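April, 7:40 am. Carpet adhesive peel tests, Vasside batch

- Strips 1 to 6 pulled. Best one 427 g, worst 247. Worst was the corner peice again, glue too thin there.
- Senthil thinks the roller is worn. Swapped it, no change yet.
- Lalik primer: skinned over in the can. Binned. Need new can before the next lot.
- Stain run still to do on the beige, chocolate and salt first. Wrappers and snack packets off the floor before anyone vacums, they jam the head.
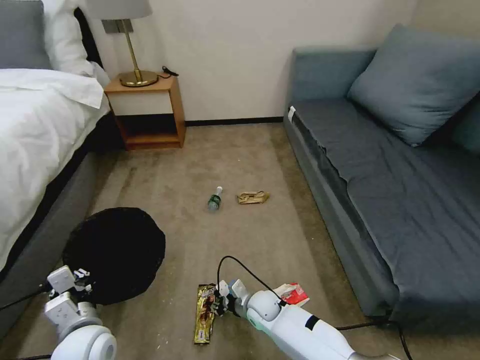
## Next

- Ask Yee-man for the Flanach offcuts, same dye lot if she has it
- Redo strip 4, clamp slipped
- Scale needs zeroing, reads 3 g high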